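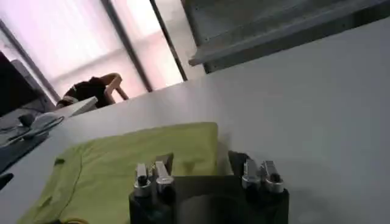 Section 3. Folding T-shirts for the Ralora shelf

I've folded more T-shirts than I care to think about, and I still say the table matters more than your technique. You want something flat, smooth and wide enough that the sleeves don't hang over the side. Mine is plain white, and I keep my desk stuff pushed way over to the left (the mouse on its dark mat, the monitor) so the shirt gets the middle and the right to itself. The yellow-green one I'm using shows up nicely against the white, and that helps a lot when you're hunting for creases. If your table is dark, practice with a light shirt first.

Before you start

Wipe the table. Check the shirt is completely dry, collar included, and button or zip anything that buttons or zips. If you skipped Section 2 (sorting), go back and do it now, please -- I'll wait!

CAUTION: Keep drinks off the folding table. Yes, even the ones with lids. Jade Hawthorne and I have both learned this one.

Laying out and first fold

1. Lay the shirt down flat and turn it until the neckline sits away from you.
2. Smooth it from the middle outward with flat hands. Don't pull on the hem, or you'll stretch it and the fold will come out crooked.
3. Tuck the sleeves in toward the body. Short sleeves need one tuck, long sleeves need 2.
4. Bring the bottom up and over the body so you get one long crease running side to side.
5. Stop and look at the edges before you go on. Fixing a wrinkle now takes a second. Fixing it after the next fold means starting over.

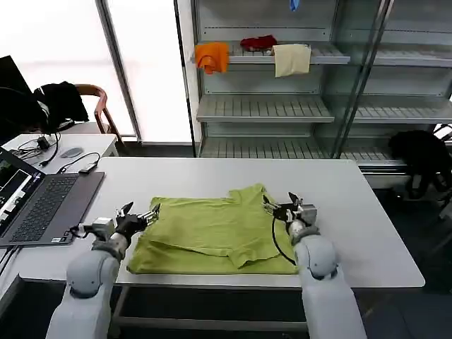 Figure 3-2. First fold in progress, with the flap laid over the lower half and the neckline still showing near the top edge.

NOTE: A flap that ends in a bit of a point is fine at this stage. Nudge it straight with your fingertips, or just leave it if it'll end up inside the next fold. I used to fuss over every one of these and my laundry took all evening.

Finishing the fold

6. Fold one side in toward the center, then the other side over it. Keep your hand on the first side while you move the second.
7. Fold the whole thing in half, collar side out.
8. Press down once with your palm and slide the shirt to the edge of the table, so you've got room for the next one. 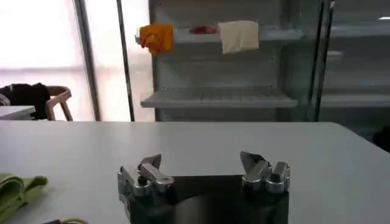 Try to finish the whole pile before you walk anything over to the shelf. I know it's tempting to carry each shirt across as you go, but you'll lose your rhythm and the pile will never seem to get smaller. Thicker fabrics like towels go on last and get a shelf to themselves if you can spare one.

NOTE: On slatted or wire shelves, put the heaviest items down first. Thin shirts sitting right on the bars can pick up faint lines.

If the fold won't stay flat 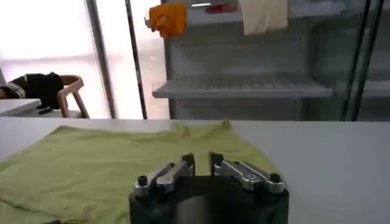 Start by opening the shirt all the way back out. Patching a bad fold from the top never works for me. Look for a bunched spot near the collar or along a side seam, lift the fabric there, and lay it down again with both hands. Then go back to step 2.

Very stretchy shirts may spring open no matter what you do. Roll those and stand them in the Dallenska bin (see Section 4).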